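Sorting Room Helpers Wanted at the Hanbridge Household Exchange

Part-time, paid, starting in December

If you have ever emptied a kitchen drawer onto the table and found yourself enjoying it, please keep reading, because you may be just the person we have been hoping would turn up! We are the Hanbridge Household Exchange, and we take in the small things people no longer need at home and get them ready for families who are setting up a place of their own. Big furniture goes to our friends over in Motstead. What comes to us is everything else: scoops, bottles, cloths, lids, jar rings, funnels, and a fair number of objects that take a bit of head-scratching before anyone can say what they were for.

We are looking for 3 people to join the sorting room this winter. The work is simple to explain, though it does take a few shifts to get quick at it (it took me most of a month, and I'm supposed to be in charge). Mixed goods come to the sorting bins, and you take them piece by piece and decide where each one belongs. Kitchen things go one way, cloth goes another, bottles and containers get checked for cracks and missing caps, and anything you aren't sure about gets set aside for a second opinion. 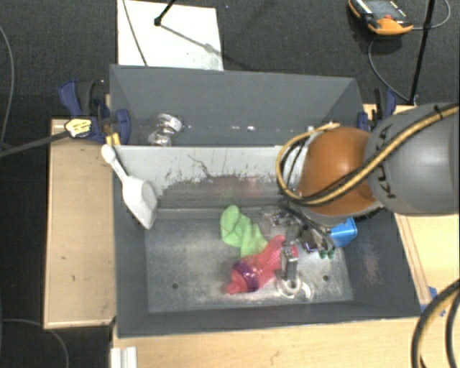
You will get to know the mix before long. A soft thing and a hard thing will often arrive tangled up together, and clear plastic is easy to miss against gray metal, so we ask everyone to take a second look in the corners before calling a bin finished. Our bins are old and scuffed and have plenty of working life in them yet.

Shifts are four hours, either 8 a.m. to noon or 1 p.m. to 5 p.m., and most people take two or three a week. You would be on your feet for a good part of that, with stools for anyone who likes to sit, and you may need to lift boxes of up to 25 pounds. If lifting is a problem for you, please tell us anyway and we'll work around it. Rigoberto Sánchez does the schedule and he is very patient about school pickups, bus times and dentist appointments.

No experience needed. We do ask that you be 18 or over, comfortable handling used household items (gloves provided), and kind to the people working next to you. Spanish is a real plus, as many of the families we serve speak it at home.

Pay is hourly and we'll go over the rate when you call. There is coffee, a decent microwave, and first look at the shelf of odds and ends that we can't pass along.

To apply, call the front desk and ask for extension 3397, or stop in and ask for Giuliana Huanca. A resume is welcome but a short note about yourself is plenty. Tell us which shifts suit you and when you could start. Giuliana will call you back to set up a visit, so you can see the room and try an hour of sorting before you make up your mind.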